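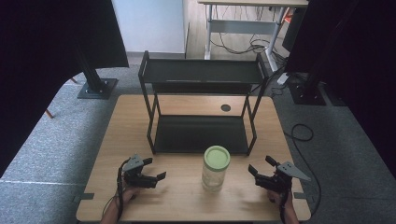 Ticket 410: left handheld drops out on the Joria grippers
Status: open
Opened Saturday, 4:20 pm

Hi again! I'm comparing the Joria pair against our older Kerkberg pair, same task on both: pick up the glass jar with the green lid, set it on the lower tray of the black rack, then move it to the upper one. The Kerkbergs got through all 22 runs with clean logs. The Jorias feel way nicer in the hand (lighter, and my wrists thank you), but the left one keeps losing its jaw reading partway through a close. The fingers still move fine -- the number in the Isau viewer just freezes, then jumps.

Tried so far:
- swapped the left cable for a spare, no change
- rebooted the controller and recalibrated with the jaws open, good for 4 runs and then the same freeze
- ran the left gripper on the right port. The fault followed the gripper!
- slowed my close way down. Maybe a little better? I wouldn't swear to it.

Update, 6 pm: rolled the firmware back to the version it shipped with and did 20 more runs. Two freezes, both on the lift to the upper tray, when my forearm is turned the most. So now I'm suspecting the connector inside the body -- can I open it up without killing the warranty? Logs from both pairs are in the Nasution folder.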